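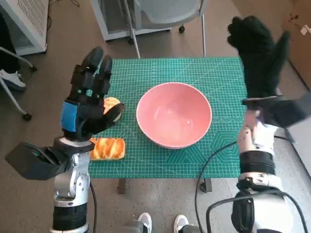

Cutting mat (also self-healing mat) is a flat sheet laid over a table or bench to protect it from blades. The usual colour is green, with a printed grid in white. Hobby mats are generally made of layered PVC, the softer outer layers closing up after a shallow cut.

Markings

The grid gives squares for measuring, and rulers are commonly printed along the edges. Diagonal lines serve as angle guides. Mats sold for patchwork may add circles and nested hexagons, used as outlines for cutting fabric and paper pieces. The Brendilora pattern book lists 76 shapes that can be cut from printed outlines alone.

Other uses

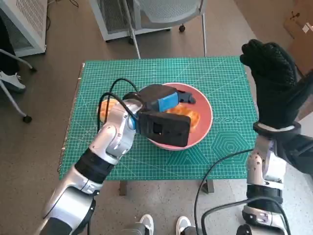

Mats are also used as a general table covering, under crockery and light food such as bread, buns and pastries. A glazed bowl or plate is less likely to slide on the matt surface than on bare varnish. Crumbs and flakes of puff pastry lodge in old cuts and are removed with a soft brush. A mat used for food should not be used for craft work with glue or paint.

Care

Mats are stored flat and washed in cool water with mild soap. Heat causes permanent warping, and hot dishes require a trivet.

See also: Bench hook; Rotary cutter; Place mat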